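Evaluation of a Leased Two-Arm Handling Kit for Soft Containers
Altstead Technical College, Automation Projects
Posted in March by the Tuesday lab section

1. Purpose

The project reviewed the Preltar two-arm handling kit, offered on lease to schools and small workshops. The supplier's sheet lists "baskets, tubs and open bins" among the loads the kit can carry. Our job was to find out if that claim holds for containers with no flat faces and no handles, and to report on setup, teaching and documentation. We did not review the vision add-on, which is priced separately and was not part of our lease.

2. What is in the kit

The kit comes with two arms, two parallel-finger grippers, a controller, a teach pendant and a software license for one seat. List price for purchase is $3359 per gripper pair, arms excluded. The lease includes phone support during office hours. Finger pads are the standard rubber type. A softer pad is sold by Prokelby and fits the same mount, but our order had not come in by the end of testing.

Unpacking and bolting down took one lab session. Calibration of the two arms to a shared origin took most of a second one. The manual covers single-arm calibration well, but it gives the shared origin half a page, and the screen names in that half page are from an older software version.

3. Test items and layout

A woven basket was picked as the main test item. It has a thick rolled rim, a body that narrows toward the base, and an outline that is not symmetrical, so a grasp taught on one side cannot simply be mirrored to the other. A shallow plastic tray was used as the second item. Both were set on a white tabletop.
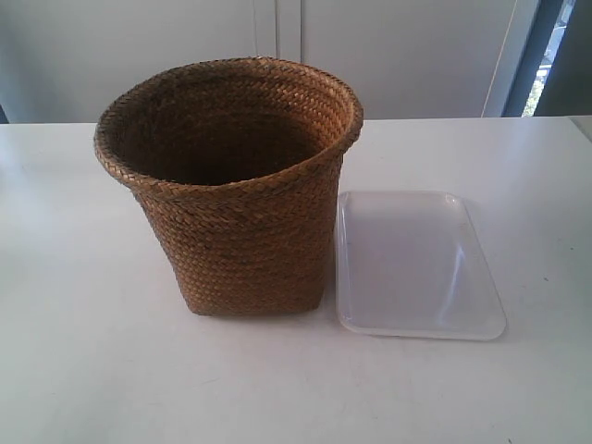 Figure 1. Basket and tray on the test table.

The tray is translucent, and we expected trouble seeing its edge against the white surface when teaching by eye. We marked its position on paper in our notes and measured from the table edge.

4. Procedure

Each run had 6 steps: approach, close left, close right, lift, hold, lower. Hold time was 20 seconds. Closing force was set on the pendant in percent and left the same for both grippers. Runs were done with the basket empty, then with small soft red objects inside. A run was logged as failed if a finger left the rim, or if the controller stopped on a force fault.

Arm speed was limited to 400 mm/s in the controller. The lift itself was taught much slower.

5. Observations

5.1 Rim grasp

The rim is the only part of the basket worth gripping. Closing on the body pushed the weave inward and the arms faulted before the lift. With the grippers on opposite sides of the rim, the load is shared and the basket keeps its shape better. The opening can also be tilted by lowering one arm slightly, which is useful for checking contents.

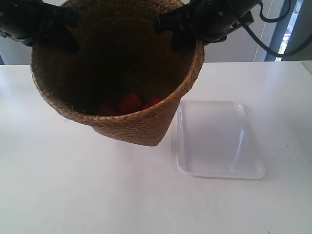 Report text and figures: Tully group, Automation Projects

5.2 Loaded runs

In Figure 2 the two black grippers hold the rim from opposite sides, with the basket just above the table and three red objects at the bottom. We saw no difference in grip behavior between empty and loaded runs at this weight. Heavier contents were not tried.

The gripper housings are bulky compared with the rim. The left one covers part of the weave from the operator's usual position, so the second contact point has to be taught from the other side of the table. Cable routing needs attention too. The supplied clips are too few, and slack near the right wrist had to be checked before each change of pose.

5.3 Faults

Most faults came from the order of closing. When both grippers were told to close at once, the first to touch shifted the basket and the other met the rim at an angle. Closing left, waiting, then closing right removed this problem. The controller has a "paired close" command that should do the same thing, but the wait time inside it cannot be edited.

6. Assessment

The claim about baskets is fair if the rim is stiff. It should not be read as covering every soft container. Teaching is slow but can be learned in two sessions by someone who has used a single arm. The manual needs a proper chapter on two-arm work, and the paired close command needs an editable delay.

We would renew the lease for one more term, with the Prokelby pads fitted and tested first on the same basket.

Contact: Automation Projects, Altstead Technical College | Copyright Altstead Technical College | Back to top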